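I've lived in Addale for long enough to see three versions of the curbside recycling rules. The fourth version started in June. I read the whole thing, and I went to the public meeting, so I'm going to put what I learned in one place.

Short background. The town doesn't collect recycling itself. It pays a hauler, Calvo, which picks up the carts and drives them to a sorting plant run by Pralonex. The town signs one contract and Calvo signs the other. You'd need to read both to know what's accepted.

The town contract is a public record. I asked for it at the front desk and got it by email in four days. It's 137 pages with the attachments. The part that matters to a household is pages 61 to 68.

The Calvo and Pralonex contract is private. What we get is a list of accepted materials that gets stapled to the town one. When Pralonex changes the list, the staple part changes and the rest stays as it was.

The main change is in plastics. The old flyer said "plastics 1 through 7." The new one says bottles, jugs and tubs. The number in the triangle no longer decides anything.

I think this is better, even though it accepts less. The number tells you the type of resin. It doesn't tell you whether a plant can sort the object or whether anyone will buy it once it's sorted.

Two things can carry the same number and behave very differently on a sorting line. A milk jug and a thin grocery bag can both be number 2. The jug goes in a bale. The bag wraps around a shaft and they shut the line down to cut it out.

Veronika Bodnár from the public works office said at the meeting that bags were the top reason for stoppages at the plant. She had a slide on it. She also had a slide with the wrong year on it, and somebody in the back row spent a while on that.

So, what's in: bottles with a neck, jugs with a handle, tubs with a lid. Cans, both kinds. Paper that's dry. Flattened cardboard. Glass is in for now, but the contract lets Calvo drop it with 60 days of notice.

What's out: bags, film, foam, clamshells, black takeout trays, plant pots, toys, hangers, hoses, string lights. Also anything smaller than a credit card, on the grounds that it falls through the screens and ends up with the broken glass.

Bottle caps are the exception to the size rule. Leave them on the bottle. The old flyer said to take them off, and plenty of people still do. On is correct now.

Question I got from three people already: do you have to wash things? The contract says "free of food residue." Bodnár said a quick rinse is fine and that a peanut butter jar with a smear in it is fine. A jar with an inch of peanut butter in it goes in the trash.

Labels can stay on. Tape on cardboard can stay on. Pizza boxes — tear off the greasy half and recycle the other half. I know some towns take the whole box. Ours doesn't.

Now the part people seem least happy about, mixed items. If a thing is made of two or more materials that don't come apart by hand, it's trash. Binders, most shoes, umbrellas, padded mailers, snack tubes with a metal bottom.

The other complaint is durable plastic. Storage bins, dish racks, buckets. They used to be tolerated. In the new list they're a drop-off item only, at the yard on the county road, and the yard takes them on the first two Saturdays — correction, I've been told that's changing too. Call first.

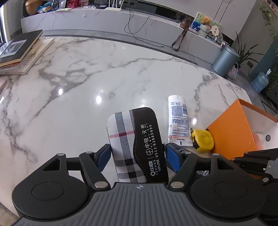

An eyeglass case.

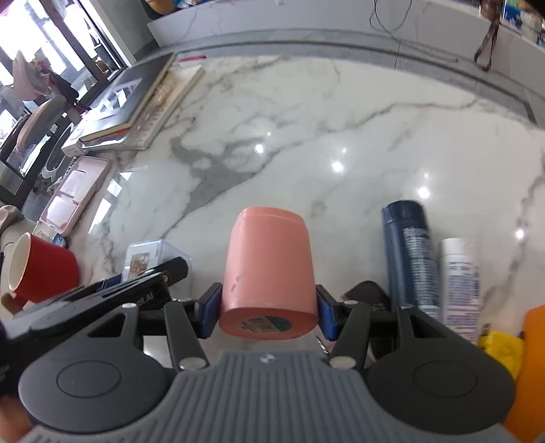
On cost, which is what most of the meeting was about. Under the old contract the town got a small payment when the paper market was up and paid nothing when it was down. Under the new one the town pays for every load, and the rate depends on how dirty the load is.

A load gets sampled at the plant. If too much of the sample is trash, the load is downgraded and the town is billed an extra $454. If it's very bad, the whole load is rejected, and we pay for the landfill and for the trip there.

Marion Pringle, who sits on the town council, asked how many loads were downgraded last year. The answer was that last year's contract didn't sample by load, so there's no number. She asked for a monthly report from now on and they agreed to it.

I'd like to see that report posted somewhere. If the extra charges go up over the winter we should know before the next budget and not after it.

There's also the cart check. Starting this summer a Calvo crew can lift the lid and look. First problem, you get an orange tag. Second problem, they leave the cart full and you get another tag. Third time, the cart can be taken away for 90 days.

They aren't opening bags to look inside, by the way. A bag of anything is a problem by itself, even a bag full of clean cans. Put it in loose.

They checked 200 carts in the trial in my part of town. I was one of them and I got a tag. It was for a plastic salad box, which I had rinsed and been pretty pleased with. Clamshells are out. See above.

A few people asked why clamshells are out when they're made of the same resin as water bottles. The short answer from Bodnár was that they're made by a different process, they melt differently, and the bottle buyers don't want them. Pralonex would have to bale them separately and doesn't have the floor space.

I asked if that could change. She said it depends on the plant getting another optical sorter, and that's up to Pralonex. No date.

What about the ad campaign from a few years back, "When in doubt, put it in"? It's still on the side of the bench outside the library. The new advice is the exact opposite. I emailed the town about the bench. They thanked me for my email.

For apartments it's different. Buildings with a shared dumpster aren't on the Calvo route. The owner hires whoever they want, and that hauler may go to a different plant with a different list. If you rent, ask the manager for the list in writing.

There are 800 households in town in that position according to the meeting packet. The flyer was mailed to all of them anyway, which I think is going to cause trouble. Some of them have rules that contradict it.

Things that have their own place to go: batteries to the bin at the fire station. Paint to the June and October events, latex and oil both. Light bulbs to the hardware store, but only the long tubes and the curly ones. Motor oil to the county yard, no more than five gallons a visit.

Please don't put batteries in either cart. There were two truck fires last year, one of them on Mill Street, and both were put down to lithium batteries. The driver has to dump the load in the road so the fire department can get at it.

Clothes: the white bins by the high school are run by a for-profit company. Nothing wrong with that, but the flyer makes it sound like a charity. The church on Second still takes coats and wants them clean and on hangers if you have them. That's one use for the hangers.

If you want to read more, the local newsletter Pollutance went through the contract page by page and did a better job than me on the money. I disagree with their take on glass. They think it'll be gone by spring. I think the bottle shop and the two bars will make enough noise to keep it.

I typed up the in and out lists on one page, large print, no logos. It fits on the inside of a cabinet door. There are copies at the library desk and I can drop one off if you're within walking distance of me.

Correction to the post on cardboard. It has to be flattened and it has to fit inside the cart with the lid closed. Cardboard stacked next to the cart won't be picked up. Under the old contract it was, so expect to see a lot of it sitting out.

Second correction, on aerosol cans. I left them out. Empty ones are accepted with the metal. If it still sprays, it goes to the county yard with the paint.

The next meeting where you can comment on this is the regular council session. Public comment is at the start, three minutes each, and you have to sign the sheet before it begins. I plan to ask about the monthly report and the bench.

Last updated: 2024-08-12

Related
Addale trash day changes, street by street
How to request a public record from the town
What the county yard takes and what it charges
Leaf pickup: bags, bins or a pile at the curb
Notes from the June council session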